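Bench Enclosures -- Gallery

Dorell builds enclosed benches and lined work bays to order at the Zunthorpe shop. Most start as a sketch and a set of measurements from the customer. Abilio Carrasco draws them up, and Begoña Vidal looks after finishes and fitting on site.

This page covers the three-sided bays in the pale range. Larger rooms and plain benches have their own pages. Job numbers are given where we have them, so please quote one if you want something similar.

Three-sided bay, pale grey and white (job 3516)

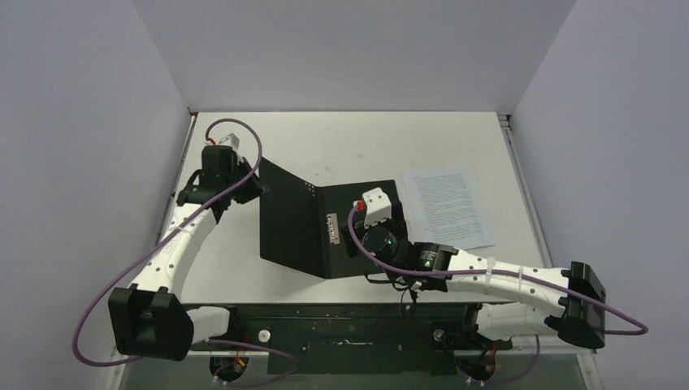
Color is usually the last thing customers settle, and it is the part they ask us to change most often. We keep two light grays in stock, and either can be paired with a white top. With light walls and a light top, small parts are easier to find and the bay needs less lighting. The back panel meets the tabletop in one straight line, and a thin metal strip runs down each side where the top meets the walls. We like to keep those side strips slim so they take up as little of the surface as possible. Wider strips can be ordered -- allow an extra week.

Ordering and sizes

Bays are made to the depth of your bench. The standard wall height is 400 mm above the top, and taller walls are priced by the panel. Job 3610, for Babalola, used the same layout with a deeper top and a darker finish. Photos of it will go up in March.

Tops can be replaced without taking the walls down. Wipe them with a damp cloth and mild soap, and keep scouring pads off the surface. Touch-up paint for both grays is sold in small tins at the counter.

Samples are on the rack by the front door in Zunthorpe and at the Stuvach showroom. Both close at 4:30 p.m.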